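Progress report to the Enriquez Fund
Household Tasks Project, Stodton
Reporting period ending October
Prepared by Dindo Malabanan

Thank you, first of all, for your patience over the summer, when our updates were thinner than they should have been. I am glad to say there is a good deal more to tell you this time, and most of it is encouraging.

You will remember that when we applied, we promised to look at five ordinary kitchen chores and say plainly how close a machine is to doing each one in a real home. Three of them are now far enough along to report on: setting out cups, wiping a counter and pouring a drink. Folding dish towels is under way, and loading a dishwasher has not been started, which I will come back to below.

Pouring has taken up the most time by far, and I confess it has become something of a favorite with all of us. It is the sort of thing a person does at breakfast without looking up from the paper, and yet it asks a great deal of a pair of arms. The grip has to be firm enough to hold the bottle and gentle enough to let the wrist turn it, and the mouth has to end up over the cup before the tilt goes too far.
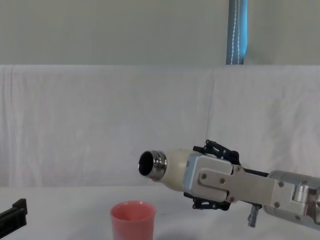
We logged 340 pouring attempts in this period, using the Zurnix control software throughout. The approach and the tilt are now fairly dependable. Where we still lose attempts is at the very end, when the arm has to judge that enough is enough and bring the bottle back up. A narrow cup makes this worse, and so does any change in how full the bottle was to begin with – something a home would throw at it every single day.

Counter wiping is in better shape. Dry crumbs are handled well, sticky spots poorly, and we have agreed with our colleagues at Sorer to stop tuning the crumbs and spend our time on the jam.

As for the dishwasher, I would rather be open with you than hopeful. We lost 4 weeks to a wrist repair, and I do not think we can do the chore justice before the grant closes. I would like to propose moving those hours to pouring and towels, with no change to the budget, and would be very grateful for your thoughts.

My own view, for what it is worth, is that none of these chores is ready to be left running in a kitchen with the family out of the room. Setting out cups is the nearest.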